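Old office PCs, worth it or landfill?

Forum > Home & Money > Buying second hand

sondari_sam
Need a PC for my daughter, she starts college in June. Budget is tiny. There's a place near us selling ex-office towers for 48 quid each, no drive, no operating system. Good idea or am I buying someone else's rubbish? Not techy but can follow instructions. Just needs it for essays, spreadsheets, the odd film.

mugoftea
Do it. Typing this on one. Had mine 4 years, never missed a beat. Put an SSD in it, job done.

Orano
Depends what's in it. "Ex-office tower" means nothing. Get the model number and the processor before you hand over a penny. Some of these won't run the current Windows and the seller knows it.

sondari_sam
Asked. He said "they're all decent". Hmm.

Orano
Walk away then.

mugoftea
Bit harsh, plenty of these sellers clear them by the pallet and haven't a clue what's what. Ask if you can take the lid off and look. If he says no, THEN walk away.

gita_d
Laptop. Sorry but she's going to college, she'll want to carry it about. A tower is going to sit under a desk with socks on it.

sondari_sam
She's got a tablet for lectures. This is for her room. And she breaks things so I'd like it to be heavy.

gita_d
Ha ok fair enough

Fenwick_lad
What nobody's mentioned is the electric. Old towers drink it. Whatever you save on the purchase you pay back on the bill.

Orano
Not for essays it doesn't. Few hours a day with the screen asleep in between, you won't notice. If it was on all night downloading things, maybe.

Fenwick_lad
Teenager. It will be on all night.

mugoftea
lol

Bianka Kovács
I do up a few of these for the school round the corner so a bit of practical. Things I look for, no particular order. Does it have its drive caddies, the plastic bits the drives clip into. Sellers bin them and then you're paying silly money for a replacement. Is the power supply the standard shape or one of the maker's own. Lots of the big brands use their own, so if it goes pop you can't just buy any old one. How many memory slots and are any free. Is there a processor in it at all!! I've seen listings that say "tower" and it's a case and a board, small print says "no CPU". Also sniff it. Really. Smoker's office, you'll never get it out.

sondari_sam
That's brilliant thank you. Never thought about the processor being missing, I assumed it was sort of attached

Bianka Kovács
Nope, comes out with a lever. Few pics below of one with the lid off. First two, the square bit in the middle/top of the green board is the socket, and it's empty. Memory slots are just to the left of it.

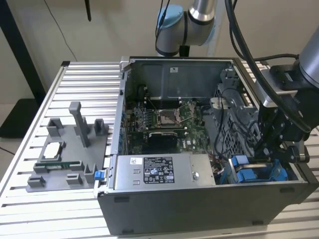
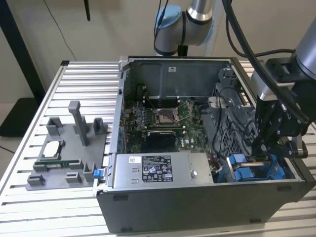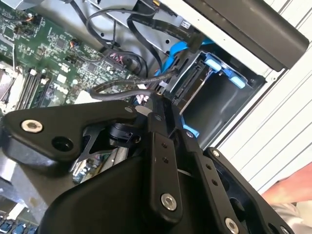
Dimitrov: still think the power supply point is overdone, I've had a dozen of the big brand ones and not one supply has died on me. I'd worry far more about the missing drive and Windows licence, add those up and your 48 quid isn't 48 quid.

Bianka Kovács
Licence is usually tied to the board on those, so it often just activates itself when you reinstall. Not always. Drive yes, budget for that.

Dimitrov
"Often". That's my point. She needs it working by June, not often.

mugoftea
Put Linux on it, free

Fenwick_lad
Here we go

Orano
There are 3,000 threads on that already please not this one

sondari_sam
Update. Went down there with the list. He let me take the lid off, two of them had no processor and he looked as surprised as I did. Third one has everything, even the caddies, smells of nothing. Knocked it down to 30 because the front's scratched. Drive orderd tonight. How big should I have got?? I went for the small one

gita_d
Small is fine for essays. Get her a backup stick as well, mine lost her whole coursework the night before

Dimitrov
30 with a processor in, ok I'll shut up. Check it powers on before you pay for anything else though

sondari_sam
Ah. Didn't do that. Plugging in tomorow, will report back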